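Search tickets, cells, part numbers

Ticket 3747 – Bagging cell 2, bag mouth closing before the basket is emptied
Filed under: Packing > Two-arm cells > Grip and handover
Status: open, watching

Hello all, and thank you for being so patient with me on this one. I know the packing side has been asking since July why cell 2 keeps stopping and calling for a person, so I'm writing the whole thing down, including the parts that went nowhere.

The complaint, as it reached me: the left arm takes the zipper edge, the right arm goes for the next item, and the bag mouth sags shut before the item gets there. The Podport log calls this fault 3206, "opening not found," and then it waits for somebody to walk over.

I started with grip force, which was the wrong place to start – I lost most of a morning to it. Then I moved on to where along the blue strip the left gripper takes hold. 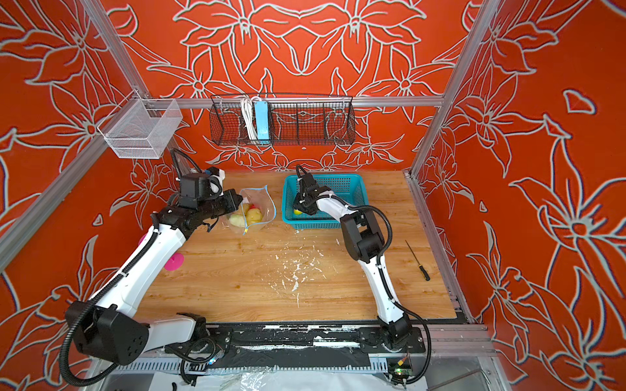
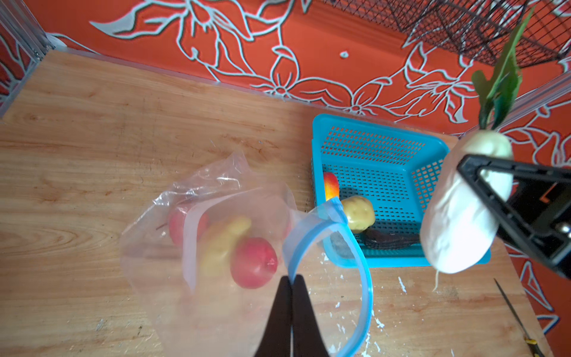

Bag and basket again, from the arm's own camera.
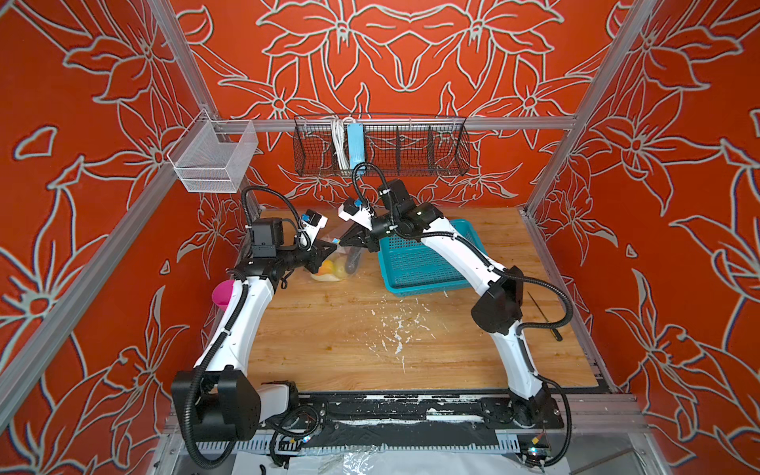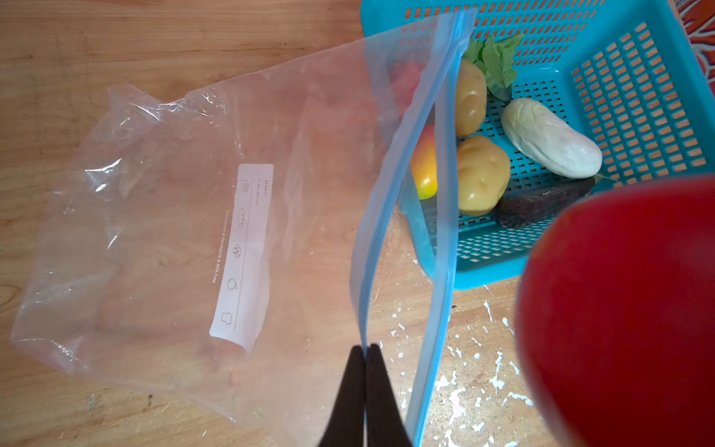

What helped most was taking hold nearer the middle of the strip and lifting a little before the right arm sets off. I also slowed the right arm on its way in. The Trerex settings are saved under the ticket number, so please don't overwrite them, however tempting it gets at shift change!

Now the people side, which matters to me just as much. Whoever has cell 2 used to bag by hand all day, and now they look after the cell and do the checking, and every stop pulls them away from a job they're still learning. I'd like us to agree that a stop is logged as the cell's and never as theirs. I've asked Zandov for a quieter alarm too – the present one makes everybody jump.

Next step is a run of 2000 bags on the new settings. I'll leave the ticket open until then.

Comments (3)

packing_early: Thank you for the bit about whose stop it is. That has been bothering a few of us.

line_support: Could the Ó Dubhghaill cell have the same settings? It throws 3206 as well, mostly after lunch.

packing_late: Second vote for the quieter alarm, please.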